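Inicio Proyectos Informes Contacto
Buscar en el sitio Escriba aquí
Proyectos > Leketti > Informe de junio

¡Hola a todo el equipo de Cameveck! Os cuento cómo va el taller de encuadernación, que este trimestre ha dado mucho de sí. Hemos cosido 864 cuadernillos (mis dedos lo saben bien) y ya están listos 66 ejemplares del cuaderno de Leketti, con su guarda y todo. El papel de Yule llegó tarde, así que las tapas van 2 semanas por detrás de lo previsto, pero el presupuesto aguanta.

En Druvgate nos dejan la sala 4 tardes al mes y nos gustaría pedir alguna más para el otoño. 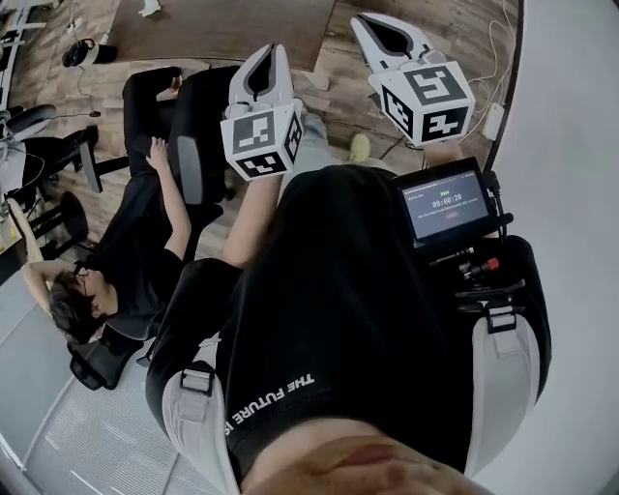
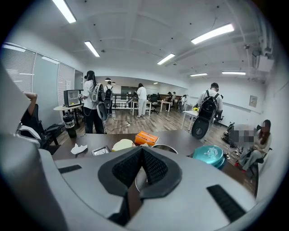

Para las tapas sigo dándole vueltas al color. El gris del prototipo me parecía elegante, pero con el hilo crudo queda tristón. Ahora me tira más algo como el verde azulado de la lata redonda que hay sobre la mesa, con un dibujo de línea blanca encima, como el de su tapa. ¡Quedaría precioso! Las pruebas de tela caben en la partida de materiales, y os mandaré las muestras en cuanto las tenga cortadas.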